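Design History 2: Form and Material
Vandach School of Applied Arts
Handout for Unit 3, The Toy Car as a Design Object

Purpose of the unit

Students will study a scale toy as a designed form. The toy is considered first for its outline, then for its surface, and last for the way it sits in a larger setting. Reading from the course packet (Cieślak, "Small Bodies") must be completed before the seminar.

Terms for the front of the car

Fender: the part of the body that covers the wheel. In rounded coupes of the beetle type, the fenders swell out at the sides of the hood and carry the lights.
Bumper: the bar at the front. On the study piece it is thin, white, and slightly curved, and short vertical supports join it to the red body.
Crease: a line pressed or molded into a panel. The one on the hood of the study piece is faint and runs lengthwise. 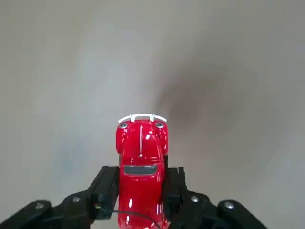 Gloss and the reading of form

A high-gloss finish shows curvature through its highlights. Students should sketch the highlights before drawing any outline. A matte area, such as the dark gray window, gives the eye a flat plane against which the curved panels may be judged. Sketches are to be made in pencil, with one color permitted for the body.

Scale and setting

A small object changes in weight according to the surface around it. The red car against a wide brown tabletop reads as a single accent. Students will draw the car once at full page size and once at the size it holds in the wider view, and will submit both drawings on the same sheet. 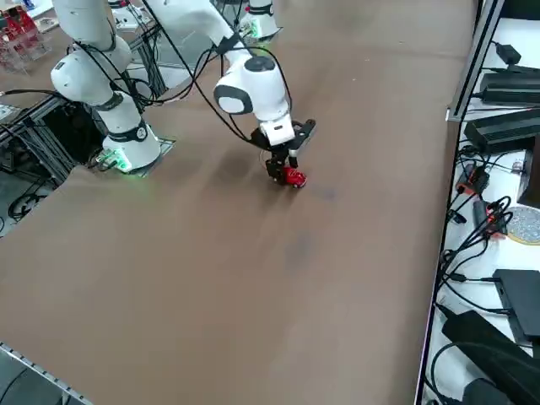

Kirko writes in the packet that a toy car should be judged from above, as a child standing over it would judge it, and that side views flatter the maker. Students may disagree, but must address the claim in the written part of the assignment.

Assignment

Submit the two drawings and a paper of 1,000 words. Papers over 2,000 words will be returned unread. Tarko's chapter on enamel finishes is optional reading. Work is due at the end of May.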